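Unit 3, second half. Please read before the November session and bring your own copy, there will be none in the room.

# Hanging things to dry: air, water and time

In the first half of this unit we spoke about how water enters a fabric. Now we look at how it goes out again. The subject sounds simple, but most complaints that come to a textile care laboratory are complaints about drying: the shirt has become smaller, the towel is hard, the wool has a mark on the shoulder.

## 3.1 Three places where the water sits

When a cotton cloth comes out of the spin cycle, the water in it is not all of one kind.

- **Surface water** lies between the yarns. It moves freely and leaves first.
- **Capillary water** is held in the narrow spaces between the fibres inside one yarn. It must travel to the surface before it can evaporate.
- **Bound water** is inside the fibre itself. Cotton and wool have a lot of it, polyester has almost none.

A cloth that feels dry to the hand has lost the first kind and most of the second. The bound water never leaves completely in normal room air, and we do not want it to leave. Cotton which is dried too strongly becomes stiff and will take water back from the air later.

## 3.2 The two periods of drying

If you weigh a wet cloth every few minutes and draw the result on paper, you get a line with two parts. In the first part the line is straight. The surface stays wet, and the speed depends on the air: how warm it is, how much water it already carries, how fast it moves.

In the second part the line bends and becomes flat. Now the water has to come from inside, and the fabric itself decides the speed. A stronger wind helps only a little here.

Our course sample, the Vumthorpe towel, weighed 336 g after spinning and 238 g when we stopped the test. Please calculate the mass of water lost and write it in the margin, we will need it for exercise 2. Many students forget to subtract the pegs, but in this test the pegs were not on the scale.

## 3.3 The influence of hanging

The way we hang a cloth changes both its drying and its shape. Water moves down by its own weight, so the lower edge is always the last to dry. In a heavy knit this water also pulls, and the garment becomes longer. For this reason knitted wool is laid flat on a net.

For woven cloth, a line with clips is good enough. Put the clips at the hem or at a seam, where the fabric is double. One layer of cloth should not touch the next one. Two wet layers together behave like one thick layer, and the second period becomes much longer.

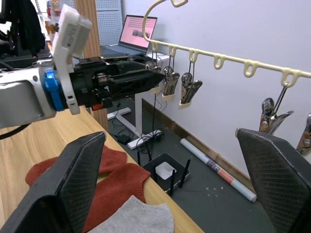 ## 3.4 Air in the room

Indoors, the wet cloth changes the air around it. In a closed small room the humidity goes up, and after some time the cloth almost stops drying, even if the room is warm. Students often answer that more heat is the solution. Heat does help, but if the moist air cannot go out, the water only moves to the window glass and to the cold corner behind the wardrobe.

Open the window for a short time, close it, and repeat. If outside air is cold it contains little water, also when it is raining. This surprises many people, so let us go through it slowly in class with the table from Unit 1.

A slow drying has one more cost, the smell. Bacteria which survive a cool wash grow well in damp cotton, and the longer the cloth stays damp the more they grow. Washing again does not always remove it.

## 3.5 Wooden racks and metal lines

The Skivwood rack that we use in the practical room is made from untreated beech. It must be wiped before use, as the wood can leave a brown line on white cloth when it has been wet for long. Plain steel wire gives rust marks, which are harder to remove. Plastic-coated wire is safe until the coating breaks.

## Exercises

1. Explain in your own words why a thick seam dries later than the cloth next to it.
2. Use the two masses from 3.2. If the cloth has a dry mass of 220 g, what is its remaining water content, in per cent of dry mass?
3. A polyester shirt and a cotton shirt of equal mass are hung side by side. Sketch both drying lines in one diagram. Mark where the second period begins.
4. A family dries all its washing in the bathroom with the door closed. Write three or four sentences of advice.

Reading: the Prasertsri course reader, page 37 and the page after it. The diagram there uses hours and ours uses minutes, so take care when you compare.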